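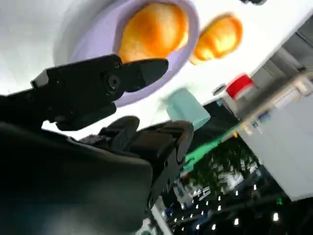
Cuaderno de buenas prácticas Orkevo para manipulación en mesa, segunda edición
Reseña de noviembre de 2024

Llevo desde junio con el cuaderno de Orkevo abierto al lado del teclado y ya tiene manchas de café, o sea que usarlo, lo uso. Son 57 páginas de reglas para quien hace tareas de coger y dejar con robots, escritas por Kerttu Savolainen y editadas en Nikosby. Lo pedí por la parte de seguridad y me he quedado por la de orden de la mesa (¡quién me lo iba a decir!).
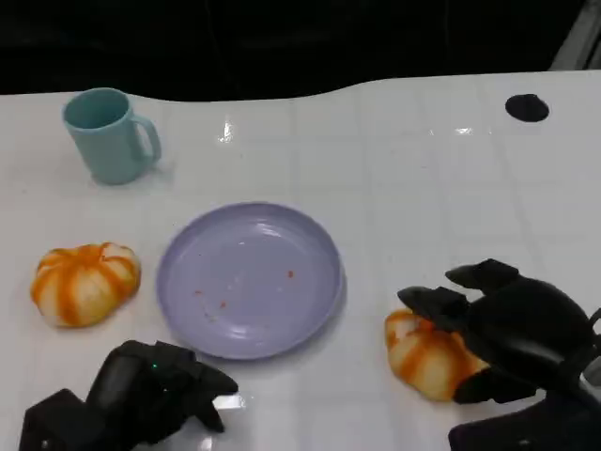 El capítulo 2 va del estado inicial, y es el mejor con diferencia. Savolainen pide anotar cómo está todo antes del primer movimiento, también la suciedad, y ahí me pilló de lleno: yo habría escrito «plato vacío» y a correr, cuando en el plato lila hay unas miguitas rojizas. Según su tabla eso es «vacío con restos» y lleva casilla propia. Me pareció una manía hasta que tuve que comparar sesiones mías con las de los compañeros de Plollunska.

También insiste en apuntar la postura de la mano que no trabaja. Yo la dejaba siempre en blanco.

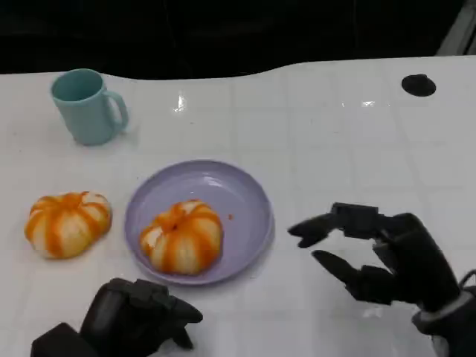
Lo que menos me gusta

La regla 9, la de los reflejos, se queda cortísima. Dice «evite superficies brillantes» y pasa a otra cosa, y los que tenemos mesa blanca pulida nos quedamos igual. La guía de Phan, más seca y peor maquetada, le da bastante más espacio.

La lista de revisión de la pinza, en cambio, me encanta: 12 puntos, tornillería incluida, y cabe en una hoja plastificada.
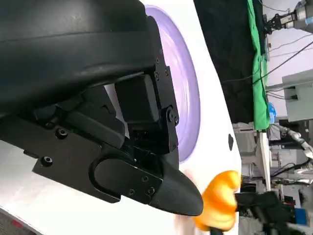

Dedo de la pinza junto al objeto naranja, con los tornillos de la placa a la vista.

¿Lo compraría otra vez? Sí, aunque esperaría a ver si arreglan el índice, que manda a páginas equivocadas.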